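# Do you need to change the water in a cutting jar, or just top it up?

Posted in Houseplants by Tainá Holanda

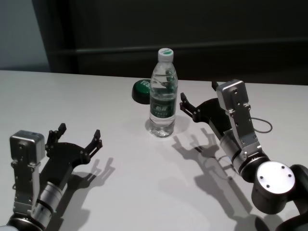
*Bottled water, green label*

So I've got pothos cuttings going in jars on my kitchen windowsill and my tap water is really hard, like white crust on the kettle after a few days hard. I've started buying bottled for them, which feels silly, but I lost two cuttings in January and I'm blaming the tap. My question is whether I have to dump it all out every week or can I just add more when it gets low? My jars hold 400 ml each so it adds up. Also one has a slimy stem at the bottom and I don't know if that's rot or just what happens. The leaves look fine!

**Odair Figueiredo**

Change it. Topping up is okay for a few days, but the water goes stale and that's usually where the slime comes from. I do mine once a week, and I rinse the roots under the faucet with my fingers while the jar's empty.

For the slimy one, pull it out and squeeze the stem. If it's mushy, cut back to firm green, make sure you still have a node left on it (the little bump where a leaf comes out) and start over in a clean jar. If it's firm, just wipe it off and put it back.

I wouldn't bother with bottled, by the way. Pothos doesn't care that much. I've rooted 38 of them in plain tap water and I'm on a well, so mine is hard too – the jars get a white ring and that's about it. I'd bet your January ones were cold. Is that window drafty? Mine sulk if they touch the glass.

**Benedito Dantas**

just use rainwater its free

**Alcides Arruda**

I'm a topper-upper and mine live, so go figure. They're in brown glass though, and I think less light means less algae. What I'd add is don't leave them in water forever if you want them in dirt later. Once the roots are a couple inches long, pot them up and keep the soil damp for the first two weeks. I waited until summer with one and it dropped half its leaves.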